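Home | News | Projects | Newsletter | Contact

Sorting small parts: first results from the hand-held gripper study

The Arkitz group has finished the first round of its study on teaching a robot arm to fill compartment boxes from human demonstrations. The work ran until March and used no robot at all during data collection. People did the sorting themselves, holding a gripper with a camera on it, and the recordings were then used to train a control policy for the arm.

The question was a narrow one. When a robot learns a placing task by copying people, does it help more to have extra demonstrations, or to have the same number with more variety in how the box is set down? Most of our earlier recordings had the box square to the table edge, and the arm did badly as soon as anyone turned it.

We collected 489 demonstrations at the Tekesen site. Twelve were dropped for tracking faults, which left 477 for training. In half of them the box stayed in one position. In the rest it was turned or shifted between attempts, and the person was asked to start from a different height each time. Both sets were trained with the same settings, using the Zullonik code without changes.

With the fixed set, the arm did well only when the box stood where it had been during recording. With the varied set, it put the part in the correct compartment in 87 per cent of trials, counting all box angles together. Adding more fixed recordings from an older project, about 4000 in all, made very little difference to the turned boxes.

Most of the remaining failures came from the compartment walls. See-through plastic is hard for the camera, and where two dividers overlap in view the policy sometimes picks the wrong cell. It also tends to let go slightly early, so the part lands on a divider and tips to one side or the other. A slower final approach helped with the second problem - it did nothing for the first.

The Nicholas workshop has made new finger pads with a flatter face, and these will be used in the next round. We are also going to try boxes with solid walls, to see how much of the error is down to the plastic. The tasks will stay short, one part and one compartment per recording, until the wrong-cell errors are better understood.
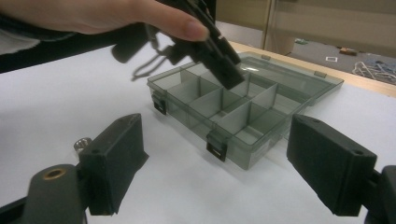
Groups that want to repeat the test can ask for the recording notes through the contact page. They cover the starting heights, the box angles and the rules we used for dropping a demonstration.

Related items
Calibrating wrist cameras between sessions
Tekesen site: new bench times
Zullonik code update and known faults
Why our cup-stacking policy kept missing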